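Subject: Re: Pad checks between sessions – how strict?

On the Irkel list, someone at the Otthorpe site wrote:

> We've just moved over to the Sayce pads and the Urkitz checklist says to
> inspect them every 300 grasps. Is anyone really stopping that often?
> My people are collecting at home and it breaks their rhythm. Also, what
> do you do about small loose stuff like jewelry? The checklist only
> talks about boxes and bottles.

Hi all,

We do stop, yes! I grumbled about it too until I went back through our own logs (2,112 grasps last month, so not a huge pile) and found 34 we had to throw out, nearly all of them from one long stretch where a pad had crept sideways and I hadn't looked. Now I wipe the pads, press along the edges with a thumb and write one line in the log. It takes less time than finding my coffee.

Jewelry is its own headache and I'd love to see a proper section on it. My house rules so far: one piece per grasp, pieces spread out so the loops don't touch, and beads gripped gently enough that the string isn't doing the work. Keep the tray in the same spot for the whole session, and write down if you moved it.
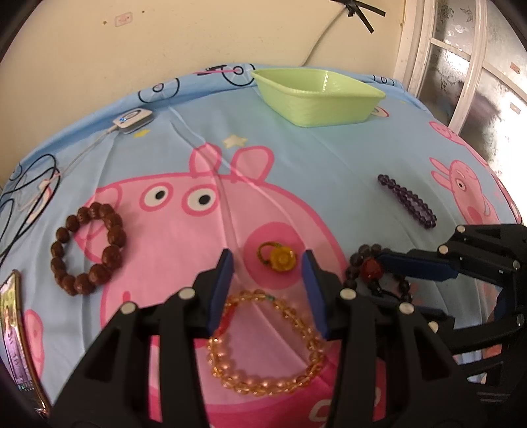
Does the 300-grasp check still apply if you swap operators halfway through?

The count goes with the pads, so a new operator picks it up where the last one left off. We add a quick look at the handover as well, but that one doesn't reset anything.

On rings, I'd go slower than you think you need to, and please don't push down into the bedding to get under one. Drop the attempt, mark it as a miss and go again – misses are fine in the data as long as they're labeled.

One thing I'm still unsure of is cable routing. The checklist says "clear of the work area" and leaves it at that. Does anyone have an actual distance they use? I'd happily borrow it for our next revision in October.

Cheers from the Irkel end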